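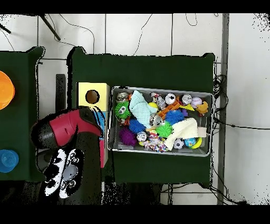

4. Setting up the label printer

Read this section through once before you plug anything in. The steps apply to the Dellmont desktop label printer, with or without the Skela roll stand. If you have the stand, attach it first (section 3).

4.1 Choosing a spot

Put the printer on a flat surface that does not shake when someone leans on it. Leave 6 inches clear behind it for the power cord and the label path, and enough room in front to open the lid all the way. Keep it out of direct sun. Thermal labels turn gray if they sit in a hot window, and the ones at the outside of the roll go first.

Note: The printer can share a table with the things you are labeling. Keep cloth and loose paper away from the label slot.

4.2 Loading a roll

1. Turn the power switch off.
2. Press both side tabs and lift the lid until it clicks.
3. Slide the two roll holders apart.
4. Set the roll between them with the labels facing up and the loose end coming toward you. Let the holders close on the core.
5. Pull out a few inches of labels and lay them under the two green guides.
6. Turn the guide wheel until the guides touch the edges of the backing paper. They should touch without bending it.
7. Close the lid and press down on both corners. You will hear two clicks. If you hear only one, open it and close it again.

Caution: The tear bar inside the front edge is sharp. Hold the lid by the side tabs, never by the front.

If you use Somboon removable labels, the roll is wound the other way. Load it with the loose end coming from underneath, and still check that the labels face up when they pass under the guides.

4.3 Connecting and calibrating

1. Plug the power cord into the printer, then into the wall.
2. Turn the power switch on. The light blinks amber, then stays green.
3. Connect the USB cable to your computer.
4. Hold down the feed button until the light blinks twice, then let go.

The printer feeds several labels while it measures the gap between them. This can take up to 60 seconds. Do not pull on the labels while it is moving. When it stops, the edge of a label should line up with the tear bar. Calibrate again whenever you change to a different label size.
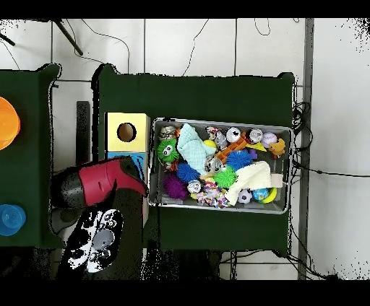 4.4 Adding your first label

Open Tallorus on the computer and pick your printer from the list. If it is not there, close the program, unplug the USB cable, plug it back in and start again.

1. Click New Label and choose the size printed on the inside of the roll core.
2. Type the text. Short names are easier to read from a distance – one or two words is plenty for a storage bin.
3. Set the darkness to medium.
4. Print one copy and look at it before you print the rest.

If the text is faint, raise the darkness one step at a time. If it is smeared or the edges look fuzzy, lower it. The darkest setting wears out the print head sooner and is only meant for the plastic labels.

Labels stick best to a clean, dry surface. Wipe metal and plastic first and let them dry. Press from the middle outward.

4.5 Cleaning

Clean the print head every 2,000 labels or so, and any time you see a thin white line running through the print.

1. Turn the printer off and unplug it. Let it cool.
2. Take out the roll.
3. Wipe the print head with a cleaning pen, in one direction only.
4. Wait until it is fully dry before you load the roll again.

Caution: Do not scrape stuck labels off the roller with a knife. Peel them off by hand and clean up the glue with the pen.

Section revised April 18, 2023, by I-hsuan Fu. Changes: winding direction for removable labels added to 4.2.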